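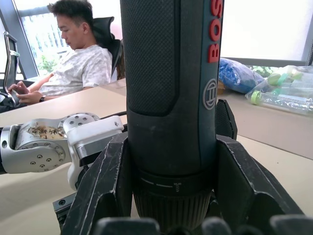 A Bosch drill-driver

The Lerstead Tool Library is a lending library for hand and power tools in the town of Lerstead. It lends drills, ladders, sanders and garden equipment to members for up to 14 days, a limit that is widely known and less widely observed.

History

The library was founded by Catherine Lamont, a retired geography teacher who had bought a tile cutter to finish a single bathroom and disliked looking at it afterward. She offered it to her neighbors on Pilkington Street by means of a card in a shop window. Several of them replied by offering her tile cutters.

The first collection was kept in Lamont's garage and opened to the public one May. It moved to the former Stako shoe warehouse after her car had spent a second winter outdoors. Early records were kept in a school exercise book, which lists a number of borrowers only by the color of their front doors.

Collection

The catalog holds 400 items. Drills are the most requested, particularly on the eve of public holidays, and the waiting list for the carpet cleaner has at times been longer than the membership list, as people are allowed to join it twice. The library also owns a cider press, a gift, which goes out each fall and comes back sticky.

Drill bits are sold at cost. An earlier policy of lending them was dropped when the 10 sets in stock had become, by gradual exchange, 10 sets of the same size.

Membership and fines

Annual membership costs $14, and late returns are charged at $5 a week. The fine was once waived for members who could give a good reason, until the reasons began to take up most of Saturday morning.

The Plultent dispute

The neighboring town of Plultent opened its own tool library in a disused chapel and asked to share the Lerstead catalog. Talks stalled over the wording of the agreement – chiefly whether a wheelbarrow is a tool or a vehicle – and the two libraries still issue separate cards. Residents of either town may join both, and the cider press has been seen in Plultent.

See also

Library of things
Repair café
Toy library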